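4. Inscripción en los exámenes externos

Antes de empezar, tenga a mano la clave de secretaría y el listado de alumnos de Bachillerato.

1. Entre en Fonen y abra el menú Evaluación > Convocatorias.
2. Seleccione la convocatoria de mayo y pulse Crear grupo.

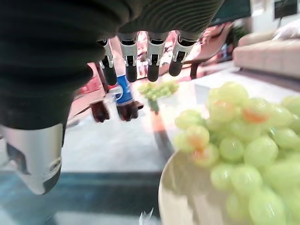

3. Asigne un profesor responsable. Solo aparecen los docentes dados de alta en el curso vigente.
4. Importe el listado. Cada archivo admite un máximo de 42 alumnos; si el grupo es mayor, divídalo.
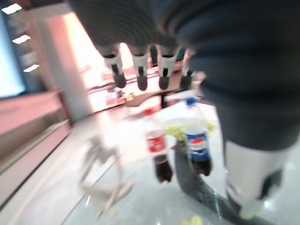

Nota: los alumnos procedentes del colegio Soriano conservan su número de expediente anterior. No lo modifique.

5. Revise las adaptaciones de tiempo en la pestaña Apoyos y pulse Validar.
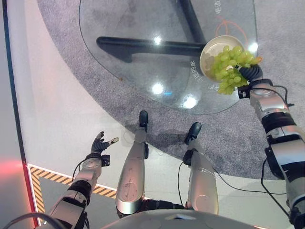

Precaución: una vez validado el grupo, el cambio de asignatura solo puede hacerlo la jefa de estudios, Nuala Duggan.

6. Envíe la inscripción antes de las 14:00 del martes. Si aparece el error 1.121, falta la autorización familiar de algún alumno.

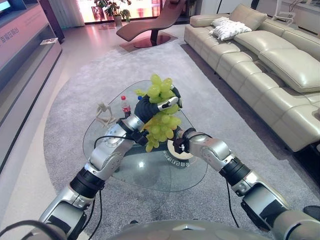 7. Descargue el justificante en PDF y archívelo en la carpeta del grupo.

Para anular una inscripción, vea el apartado 4.3.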